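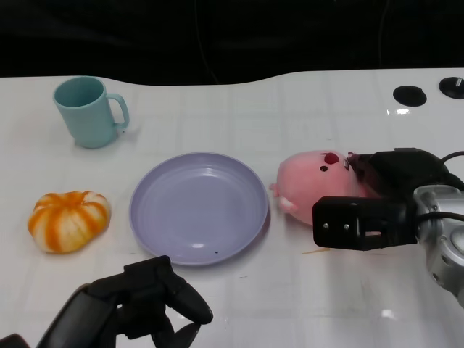 Keeping silence at Killach

Print | E-mail

The warden of the Killach retreat house prefers to be called just that, the warden. She has held the post since the house reopened, having first come as a guest and then as a cook. The house belongs to a small lay Buddhist trust and stands on the road between Buna and Tiklow, with a field on one side and a stream on the other. We met in the kitchen on a changeover day, when talking is allowed.

I asked first how the silence works in practice.

"It starts after supper on the first evening and ends after breakfast on the last day," she said. "In between you don't speak, you don't read and you don't write letters. There is a notebook by the kitchen door and if something is wrong you put it in there. The boiler, a bad knee, anything. I read it at lunchtime and again at night, and I write back."

People tend to expect the silence to be the hard part. The warden does not think it is, at least after the first day. Most guests tell her they found the timetable harder. The bell goes at a quarter to six, there is a sitting before breakfast, and the longest sitting of the day lasts 90 minutes with a short stretch of walking in the middle.

"I used to leave the walking out," she said. "The teacher who trained me did it without a break, so I did it without a break. Then a guest wrote in the notebook, very politely, that he'd stopped meditating at the halfway point every day and spent the rest of it thinking about his hips. I put the walking in the following week. I should have done it years before."

The walking is done indoors in winter, up and down the long room, and in the field when the grass is dry. It is slow but she does not ask for anything exaggerated. A guest once told her he had been taught to take a whole minute over each step. She said he was welcome to do that if he kept to the side.

Chanting takes up less of the day than it did. When the house was run by its founders there were three services, one of them entirely in Pali. Now there is a single service in the evening, mostly in English, with the refuges kept in the old language.

"Some of the older members minded that, and I understand why. They had learned it all by heart. What I kept seeing was new people holding the sheet up in front of their faces and moving their lips. They were so worried about getting a word wrong that they couldn't hear the rest of the room. With the English they look up."

Does she miss the Pali herself?

"Yes. I say it in the car."

The shrine room is plain. Guests sometimes bring things to leave there, and the trust's rule is that flowers and fruit may stay until they are past their best and everything else goes home again. The warden says this is the rule she is asked about most often. People have wanted to leave photographs of parents, a dog's collar, a watch. She lets them put the thing on the shrine for the length of the retreat and hands it back with the phones.

"It sounds strict when you say it out loud. But I've been in shrine rooms where nothing was ever taken away, and after a while you couldn't find the Buddha. And people do want their things back in the end. Not always the same day."

The house records 1212 overnight stays for last year, more than in any year since the reopening. She puts a good part of that down to weekends, which were introduced for people who cannot take a full week off work. She was against them to begin with.

"I thought it would be all arriving and leaving. Friday night they're tired, Saturday they're asleep on the cushion, Sunday they're thinking about the drive. Some of that is true. But there are people who have come for one weekend every season for years, and they know how to do it. They walk in, hang up the coat and they're quiet. A week wouldn't suit them any better."

The charge for a weekend covers food and heating. Teaching is offered freely, and there is a bowl in the hall for anyone who wishes to give. I asked whether the bowl brings in enough.

"Some months. January is thin. I don't look at who gives and I've asked the others not to either. We had a student who left nothing for two years and then sent us a cheque from her first wage. We've had people with good cars who left nothing and never wrote. You can't run it by guessing."

The library is the one part of the house that stays shut during a retreat. It holds a great many books on Buddhism, some left by the founders and the rest sent by the Frota bookshop in Tiklow when it closed. The warden has put together a reading list for people to take home, and it is short on purpose. She would like guests to read one book slowly, and she has no objection if it is one they already own.

We talked for a while about what happens afterwards. Many guests leave with plans. A popular one is to sit every day for 100 days, and the house used to give out a card with squares to tick. She has stopped printing it.

"I found it made people ashamed. They'd miss day eleven, and then they'd stop, and then they wouldn't book again. One woman told me she'd crossed the road in Tiklow so she wouldn't have to tell me she'd given up. Over a card. So now I say, sit tomorrow morning. If you don't sit tomorrow morning, sit the morning after."

The mailing list has over 200 names on it and she writes to it four times a year. The letters are mostly dates and what to bring: warm socks, a blanket if you feel the cold, indoor shoes. She asks people not to bring their own bells.

Changes planned for this year are few. The track from the Buna road is to be resurfaced before the spring retreats, and a ground-floor bedroom will be made ready for guests who cannot manage the stairs. There will be a day for complete beginners, held on a Saturday, with talking allowed at lunch.

"I argued for lunch," she said. "If you've never done this before, you need to be able to turn to the person next to you and say, was that the bell?"

She had beds to make, and the first car was already coming up the track.

Bookings and enquiries: write to The Warden, Killach Retreat House, by Buna
Page last updated 2026-02-17
© Killach Retreat House. All rights reserved.
Back to top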